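Der Tisch muss nicht voll sein

Wer einen Arbeitstisch kauft, achtet meist auf die Größe. Ich halte das für einen Fehler. Auf einer großen Platte sammelt sich nur mehr an. Als ich vor 7 Jahren in Zasevville meinen ersten eigenen Werkraum einrichtete, passten 200 Kleinteile auf den Tisch, und so viele lagen dann auch dort.

Wichtiger ist mir inzwischen die Oberfläche. Helles Holz mit ruhiger Maserung zeigt sofort, was darauf liegt. Ein gelbes Teil findet man mit einem Blick, auf einer dunklen, fleckigen Platte sucht man danach.

Helle Holzplatte, feine Maserung:
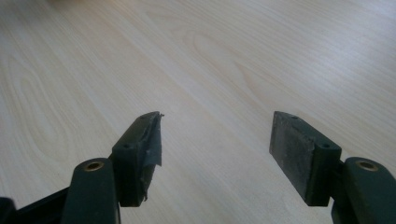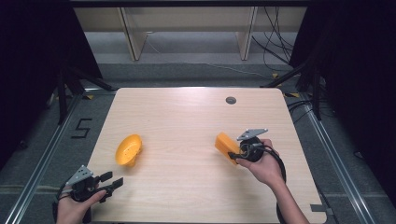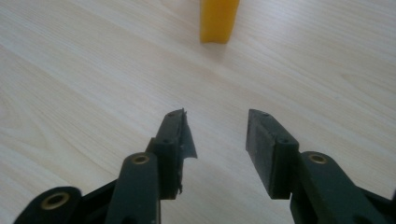

Gegen helle Platten wird oft eingewandt, sie seien empfindlich. Das stimmt, Kaffee und Filzstift sieht man. Man wischt sie dann eben weg, auf dunklem Holz bleiben sie wochenlang unbemerkt. Auch der Preis überzeugt mich nicht als Gegenargument. Bei Prillow sollte ich für einen Tisch mit allerlei Fächern 2.986 zahlen, und die Fächer wären nach einem Monat voll gewesen. Eine schlichte Platte auf vier Beinen kostet einen Bruchteil davon.

Ablage gehört ins Regal. Auf den Tisch gehört, woran man gerade arbeitet.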